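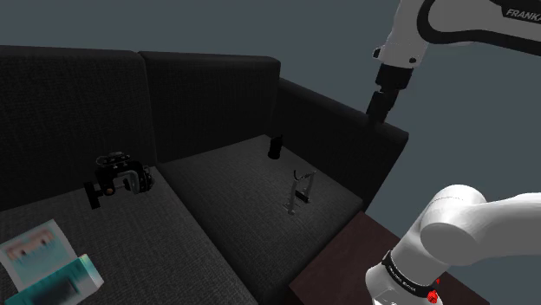
I've now spent most of June looking at a sofa that doesn't exist, so I may as well write something down about it.

The job, for anyone who missed the last post: Damen is the tidying-up project I've been lending a hand with, and the idea is that an arm learns to pick things up by being shown a great many goes at picking things up. All of the goes happen in simulation. You sit at a desk, you drive the pretend arm about, the software writes down every joint and every picture, and at the end you press a key to say whether it was a good one. Then you do it again. Abelardo Taipe set up the scenes and Gladys Cárdenas keeps the list of what we've got and what we still need.

We have 2,210 recorded runs. After going through them we kept 1,599. I want to talk about the gap, and then about why I'm not all that happy with the ones we kept either.

## What got thrown out

Some of it was plain bad driving, a fair bit of that mine. You come down at the wrong angle, nudge the thing, chase it across the cushion and finally get hold of it somewhere silly. It counts as a success if all you ask is "did it end up in the hand?" Wilmer Huanca wanted to keep those, on the grounds that a robot ought to see how to recover from a mess. I think he has a point, but there's a difference between recovering and flailing, and a learner has no way to tell which of the two you meant.

The rest went because of the physics. Small objects on a soft-looking surface are a nuisance. The sofa looks soft. It has a nice woven grain on the seat and a crease between the cushions, and as far as the simulator is concerned it's about as soft as a kerb. Put a thin metal stand on it and the stand either sits there like a chess piece or shivers for no reason and walks off. We dropped every run where something moved before the arm had touched it. Octavio Yupanqui wrote a little script called Gastum to find them, and it found a good many that I'd have sworn were fine.

## What we kept

This is where I get grumpy.

Look at what's on the seat. A chunky black clamp, a small black cylinder, a spindly grey stand and a cardboard box with a blurry picture printed on it. The sofa is dark charcoal. So two of the four are black things on a nearly black thing, in dim light, and I've had sessions where I drove towards the cylinder mostly by its rim. I assumed at first this was carelessness. Abelardo says it's deliberate: if the model only ever sees bright objects on pale tables it will fall over the first time it meets a real living room.

Fine. I agree with the aim. What bothers me is how quickly "we made it dark" turns into "we covered hard lighting" in the write-up. Dim light from above is one sort of dark. There's no lamp in the corner, no window, no telly flickering away, and behind the sofa there isn't even a wall, only flat grey. My own front room has never once looked like that, including during power cuts.

The same goes for variety. The scene list has 105 layouts on it and it's tempting to say that number out loud a lot. I sat down one evening and went through the list properly, and by my reckoning there are 19 that would ask you to do anything different with your hand. The others are the same few reaches with the objects shuffled along a cushion. Shuffling isn't worthless. I just don't think it should be allowed to wear the word "diverse".

Gladys, who has more patience than I do, pointed out that the 19 are my judgement and that a model might get more out of the shuffles than I'd expect. True enough. I'd like to see it tested. Train on the whole lot, train on a cut-down set, compare the two. So far I've been told it's on the plan.

## The arm gets in the way

A smaller complaint. From the viewpoint we've been using, the base end of the arm sits very close in the lower right, over part of the side table, and the wrist comes down from the top way off by the armrest. The middle of the arm goes out of view altogether. For a person driving, that's a pain – you end up judging depth by habit. I got good at it after a week or so, and that worries me more than being bad at it did. I was learning that one view. I knew where to go by where things sat on my screen, and I expect the model will learn precisely the same trick from me.

I asked for the camera to be moved about a bit between runs. Octavio said it can be done, with the catch that old and new runs then don't mix neatly. I'd sooner have the untidy pile.

## Is any of it any use?

I don't know. Amado Bañez, who has been at this sort of thing for longer than the rest of us, reckons that simulated runs are worth having for the broad shape of a movement and not much good for the last centimetre, where the fingers meet the thing. That matches my feeling. The last centimetre is also where all of my own mistakes were, which is a bit of a shame.

The other group people keep bringing up is Bostow, who apparently collect far more than we do and score very well. They score well on their own test scenes. When I asked whether anyone had seen it pick up a real clamp off a real settee, I got a link to a chart.

So for now I'm carrying on, with two changes. I've started writing a line of notes for each run I keep, saying what I was trying to do, including the times I changed my mind halfway. And I've stopped redoing runs purely to make them look smooth, as I'd caught myself doing it, and a pile of smooth runs from one tired person is a very narrow thing to learn from.

Next up is the Dimitrov set, which has a kitchen worktop in it. I'm told the lighting is better. I've asked for a wet sponge and been told no.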